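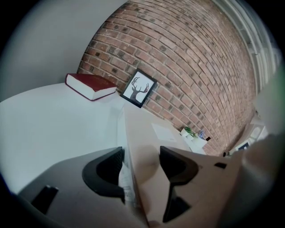 The house rules for recording with hand-held grippers started as a sticky note on my monitor, and they've grown into something I now send to every new person before they pick one up. I run the desk-task recordings for the Malura project, and we're nearly 4,000 takes in, so I've had plenty of time to get things wrong. Most of what follows is boring stuff you do before you press record. Take the background. We keep a few things at the back of the desk that never move during a session, like the dark red book and the little deer picture leaning on the bricks, and if either one gets bumped you stop and put it back. A plain desk against a plain wall gives the tracking very little to hold on to, and brick is great for this – all those uneven dark bricks!

What you need before you start

Two grippers with their marker cubes, the fixed marker card on its stand, the object list for the day, a soft cloth, and the session log (paper or a spreadsheet, I don't mind which, as long as it's one and you stick with it).

Step 1: Set the desk and leave it

Put out everything that counts as scenery first. Plants, pen holder, whatever you've got. Take one still of the layout and save it with the session. Then walk away from it. I know it's tempting to nudge a plant over when it's in your way, but then you have two layouts in one session and somebody has to sort that out later. If you really have to move something, close the session and open a new one. Ankica Spahić taught me that and I grumbled for a month before I came around.

Step 2: Clean the pads and check the jaws

Wipe the pads with the soft cloth, then open and close each gripper all the way a few times. You're feeling for any catch in the travel. Look at the pads from the side as well, because a pad that's peeling will let a thin thing like paper slide even when the jaws feel closed. Swap peeling pads right away and note it in the log.

Step 3: Check the markers

Wipe fingerprints off the cubes and the card. Hold each gripper where you'll be working and turn your wrist slowly while you watch the live detection. Cables should hang loose and stay off the cube faces. If a cube drops out in a pose you'll need, change where you stand. Please don't bend the cube mount to fix it, even a little. The calibration goes with it.

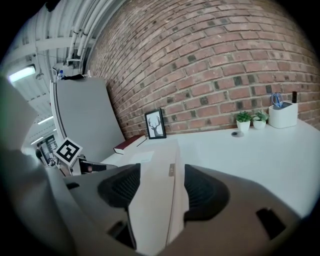
Once the markers hold, do one slow practice run that doesn't get saved. I do the whole task at half speed, put everything back, and only then start the real ones. It feels silly on the easy tasks and I still do it.

Step 4: Record like somebody has to learn from it

Start with open jaws, hold still for 2 seconds, do the task, let go, hold still for another 2 seconds. Those pauses make trimming so much easier. Move at the pace you'd use if a kid were watching you, and don't stop halfway to think. Keep your own fingers off the object the entire time, including the quick save with a fingertip when something starts to tip (we've all done it). If you touched it, the take is out.

For anything wide and flat, use both grippers and get both of them on before you lift or tilt. Closing one side first tends to swing the thing around, and then your second hand is chasing it. Low on the sides works best for us.

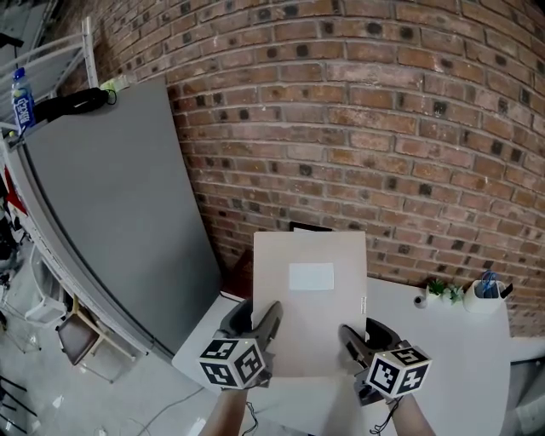 Two-handed grip on a tan board, one gripper low on each side.

Step 5: Keep the bad takes, but label them

This is where I disagree with Gavin Ogilvie, who likes a tidy folder and would delete every drop and fumble. We settled on keeping them with a tag. Ours are just "drop", "touch", "marker lost" and "other". Write the tag right after the take, while you still remember. On one afternoon in March I left the tagging until the end and had to rewatch 54 takes with cold coffee, and I don't recommend it.

Step 6: Before you leave

Copy the files, open one take from the start of the session and one from the end, and compare the scenery in both with the still from Step 1. Hang the grippers up by the handle so nothing rests on the cubes. Sign the log. If anything on the hardware felt off, tell Alistair Rennie the same day, even if you're only half sure.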